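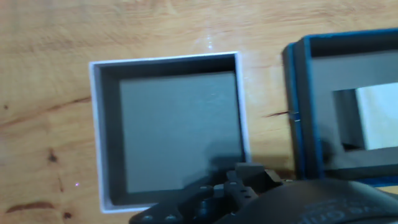

Rigid box

A rigid box, also called a set-up box, is a box made of thick board that keeps its shape when empty. It differs from a folding carton, which is cut from thinner board and shipped flat. Rigid boxes are used for gifts, watches, jewelry, candles, and small household goods, and many are kept and reused after the contents are gone.

Construction

The body is usually made from gray or black board between one and three millimeters thick. The board is scored and folded into a tray, and the corners are held with paper tape. A sheet of printed or colored paper is then glued over the outside and turned in over the top edge. The turned-in paper forms the rim. The inside may be left bare, painted, or lined with a second sheet, so the walls and floor often differ in color from the outside.

Common forms include:

Lift-off lid. A separate lid, slightly larger than the tray, slides down over it. When the box is in use the lid may be set under the tray, where it makes a second, wider step at the bottom. 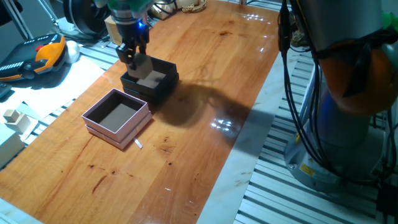

Shoulder box. An inner collar stands above the walls of the base, and the lid closes down over the collar until the two outer edges meet.

Drawer box. The tray slides into an open sleeve. A ribbon or paper pull is often fixed to the front.

Hinged box. Lid and base are joined along one side by the covering paper or by a cloth strip.

Size and color

Square boxes are the most common shape for small gifts. The Busstead pattern, an older trade size still found in some catalogs, has an outside width of 154 millimeters. Makers often sell the same box in several colors so that sets can be mixed. White, pink, blue, and black are standard – other colors are normally made to order. The maker Fülöp lists 8 colors for its square boxes and requires a minimum order of 3000 for a custom shade.

Household use

Open trays are used on desks, in drawers, and on shelves to sort small items. Color is a simple way to tell them apart, with one color given to each kind of item.
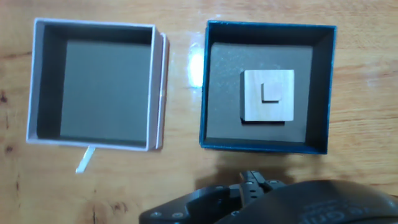 A tray used in this way needs no lid, although many people keep the lids for later storage. Boxes with a dark interior show dust more than light ones but hide scuffs better. For a drawer, it is usual to measure the inside height first and leave about 4 millimeters of clearance above the rim.

Care and wear

Damage generally begins at the corners, where the covering paper is stretched over the board. Lifted paper can be glued back with white craft glue and held with a clip until dry. Rigid boxes should be kept away from damp – the board swells and the walls bow outward. Dust is removed with a dry cloth or a soft brush.

See also: Folding carton, Hat box, Paperboard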